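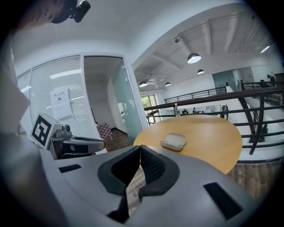
4. Small objects kept for reuse

4.1 Sample and recording

The household inventory was carried out in Jornthorpe in February, in 80 homes on the Mostow estate and in the older streets near the river. Each home was visited once. Residents were asked to show the places where they put small things that had no present use but which they did not want to throw away. In most homes this meant a kitchen drawer, a shelf in the hall cupboard, or a box under the stairs. Lofts and garages were left out of the inventory, as many residents could not reach them easily and we did not want to ask them to try.

Every item was entered in Skurkument, the cataloguing sheet used in the earlier work at Alemneh. The sheet has fields for material, longest side, where the item was kept, how the resident came by it, and what it was being kept for. We made one change to it. At Alemneh the last field allowed a single answer, and a good many entries there were left blank when a resident gave more than one. In Jornthorpe the field was open. The catalogue was closed on Mar 2, 2023, with 2,419 entries.

Items bought new for a stated purpose were not entered, even if they had never been used. A packet of screws bought for a shelf that was not put up is therefore missing from the catalogue, while the screws left over from a finished shelf are in it. Residents often found this rule odd, and it caused some discussion on the visits.

4.2 Containers

Containers form the largest group, with 700 entries. They include glass jars, tins, yoghurt pots, takeaway tubs and small lidded boxes of clear plastic. Residents were quick to give a reason for keeping them, and the reason was nearly always storage of food or of other small objects. Most of those on the shelf were nevertheless empty at the time of the visit.
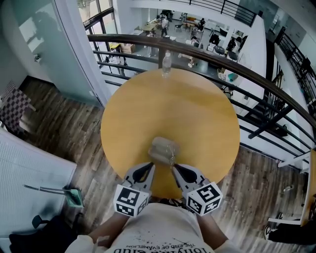
Lids were a common difficulty. Where a container and its lid were kept apart, residents tended to describe both as useful, but when asked to match them they often could not. We entered unmatched lids as separate items. At Alemneh they had been entered under the container group without a note, so the two totals for this group should not be compared directly.

Clear containers were more often in use than opaque ones. Several residents said that they liked to see what was inside without opening the lid, and one had moved all her buttons out of a biscuit tin for this reason. Tins were more likely to hold papers, old keys or foreign coins, and were opened less often. Two residents could not say what was in a tin until it was opened during the visit.

4.3 Wood, card and string

The second group is made up of plain materials kept in small pieces. Wood was the most frequent of these. It took the form of offcuts, dowels, plant labels, paint stirrers and flat sticks of various lengths. Residents seldom named a single use for a stick. The answers ran from propping a window to mixing glue, marking seedlings and cleaning out a drain, and the same resident might give all four. The open field in the catalogue was of most value here.

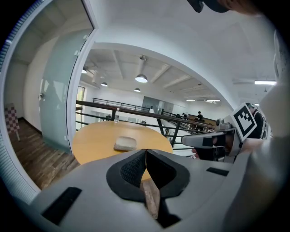

Figure 3. Flat stick of light brown wood, and round wooden table with a honey-yellow top.

Wooden items were also kept for longer than containers. We did not ask for dates, but residents often placed an item by some event, such as a house move or the birth of a child. In 10 homes a piece of wood had come from the previous occupier and had been left where it was found. None of the residents in these homes had used it, and all of them said that they would keep it.

Card and string were usually stored together, in the hall cupboard or close to the front door, and were linked with parcels. String was wound into a loop or round a piece of card in the homes of older residents. Elsewhere it was put away loose. Card was the only material that residents spoke of having too much of, and it was cleared out when the cupboard would no longer shut.

4.4 Where things were kept

The place of storage followed size more closely than purpose. Items short enough to fit the kitchen drawer went into it whatever they were for, and longer ones went to the cupboard. This agrees with the pattern at Alemneh, where kitchens were larger but the drawers were of much the same depth. On the Mostow estate the hall cupboard also houses the meter, and residents there kept the lower shelf clear for access. Their small objects were more often found in a box under the stairs, with the heavier pieces at the bottom.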